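Karam Community Help > Home Energy > Hot Water

Ask | Browse | Unanswered | My Posts

Posted in: Heat pumps, Rebates, Door-to-door offers

Is a heat pump hot water swap worth it if the old electric tank still works?

Hi all! We've got a 2-person household and an old electric storage tank in the laundry that's going strong, apart from what it does to the power bill. Last quarter's bill was $705, and I'm fairly sure hot water is the biggest chunk of it. A bloke knocked on the door last week offering a heat pump unit "fully covered by the rebate", and he wanted a signature on the spot. I didn't sign, but now I'm really keen on the idea itself! Has anyone made the switch while the old one was still working? Did you notice the noise? And is there anything I should be asking before I get quotes? Our place is small and the only outside wall with room is right under a bedroom window.

plindonden_gardener
22 August 2025

Yes, yes, do it! We swapped ours in November and I'm still a bit of a bore about it at barbecues. Ours sits on a slab beside the carport and it runs through the middle of the day when our solar is pumping, so most of our hot water comes off the roof now. I love checking the app and seeing it tick over at lunchtime.

A few things I'd ask for in writing:

- The price before and after the rebate, as separate lines. If it's all one number you can't compare quotes.
- Who takes the old tank away, and whether that's extra. One of our quotes added $238 for removal and it was buried on the last page.
- Whether your switchboard needs work. Ours did.
- The noise rating at one metre, and where they plan to put the unit.

On the bedroom window, please think hard about it. It's a hum, a bit like an older fridge with a fan going, and lovely as ours is I wouldn't want it under my pillow. Can you run it on a timer in the day? Plenty of them let you set that, and then the night question mostly goes away. Your neighbours' windows count too, and your council may have rules on it.

Also, good on you for not signing at the door. We got three quotes from local plumbers and the spread was bigger than I'd expected. The middle one was the best by miles, he came out and measured everything and drew us a little sketch of the pipe run. 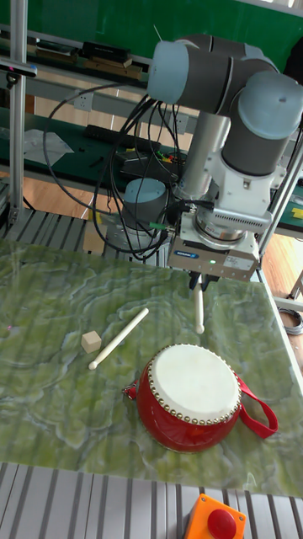 Oh, and ask about the tank size. We were going to get the smallest one to save money and he talked us up a size, so that a single daytime run would see us through to the next day even with visitors. Best advice we got! With just the two of you a mid-size tank might be plenty, but have the chat.

irnanska35

Got one, its good. Slower to heat up than the old one if you run out. Cold mornings it works a bit harder. Clean the leaves off the back.

grunar_street_solar

Agree with the first reply on nearly everything. I'd add: check the warranty for the tank and the compressor separately, they're often different lengths. And look up the installer's licence yourself before you pay a deposit. "Fully covered" usually means a basic model with extras charged on the day, so ask for the exact model number and read the manual online. Really happy with mine and my bill has come down nicely, hope yours does too! Let us know what you pick.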